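## 4. Student Workcell and Task Procedure

### 4.1 Setup

The workcell was assembled in April by the students of the Rulcombe robotics course under the supervision of Alistair Kerr. It replaced a single-arm bench that had been in use for two years and that could not support any task needing an object to be held from both sides. The course requirements called for a station that one student could operate alone and that could be returned to a known state between class periods.

Both arms are mounted on black plates along the front aluminum rail, facing into the enclosure. The rail was chosen over a pedestal mount so that the spacing between the bases could be changed without drilling. Spacing was fixed after the first week of trials and was not changed again. The control software is a student fork of Etura, maintained by Dong-hyun Baek, with a separate logging layer named Clirard. Clirard writes one record per trial and stores the joint positions, the commanded gripper width and the operator's verdict.

The work surface carries a printed floral pattern. A plain surface would have made segmentation easier, but the course staff wanted the perception teams to deal with background texture from the start. Items unrelated to the task were permitted on the surface as long as they stayed outside the reach of both grippers during the handover motion.

### 4.2 Rigid-Object Hold

The first exercise is a two-sided hold. One arm brings the object to the midpoint between the bases, the second arm closes on the free side, and both arms keep their position until the operator ends the trial. Teams wrote their own approach trajectories. The closing command was common to all teams and was issued at reduced speed.

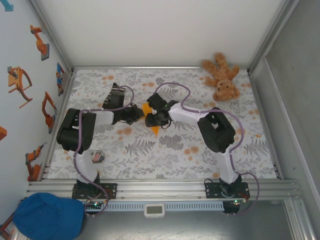
**Figure 3.** Two-arm hold of an orange plastic part near the center of the work surface.

Each team was allotted 200 trials. One trial from the team led by Renzo Gatti was lost when the logging process stopped before writing its record, so 199 trials are reported for that team. The missing trial was not repeated - the allotment was defined by attempts and not by records.

Two kinds of failure were defined in advance. A slip is any loss of contact by either gripper before the operator ends the trial. A stall is a failure of either arm to reach its commanded pose within the time limit. Trials that showed both were logged as slips. Operators entered the verdict by hand, and a second student checked the entry against the joint record before the session was closed.

### 4.3 Sheet Materials

The second exercise uses thin, flexible material. It was added at the request of Ha-rang Cho and Na-rae Yang, whose earlier class report (internally called the Sung report) had argued that results from rigid parts say little about tasks such as folding or bagging. A rigid part passes force from one gripper to the other, and a position error shows up quickly in the motor current. Cloth does not do this until it is pulled tight, so the current threshold used in the first exercise had to be dropped.

In its place, the teams used a fixed separation between the grippers, set before each trial. A separation that is too small leaves slack in the material and gives the camera an unstable outline. One that is too large pulls the material out of the weaker grasp. 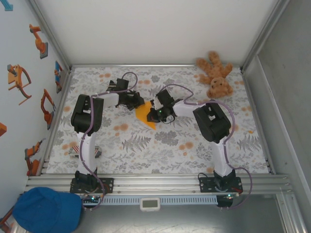
The separation was set by hand for the first 100 trials and by script after that. The script reads the width of the material from a table and subtracts a margin for the part of each edge that lies inside the jaws. Students were asked to record the margin they used, but the field was optional in the early version of the form and is blank in many records. We therefore do not analyze the effect of the margin.

Grasp checks for sheet materials rely on the close view from the gripper camera. The outer cameras cover the full work surface but give limited detail at the fingertips. The check is made once after closing and again before any pull is commanded. The operator looks for a visible pinch between the two fingers and for an upper edge that is close to level. If either condition is not met, the jaws are opened and the approach is run again under the same trial number.

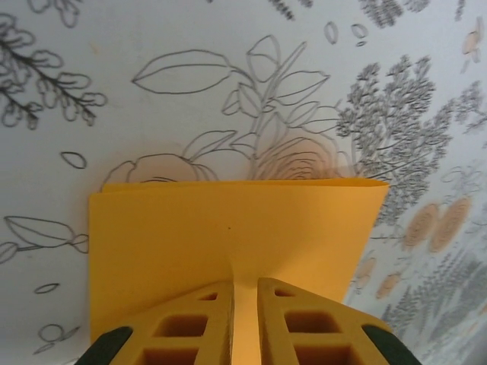 ### 4.4 Scoring

Scores were computed per team and per exercise, with no combined score. A trial counted as successful if the verdict was "held" and the joint record showed no motion beyond the tolerance during the hold period. Where the verdict and the record disagreed, the record was used. Disputed trials were reviewed by Kerr and by one student from a different team, and their decision was entered in Clirard as a separate field so that the original verdict remained available.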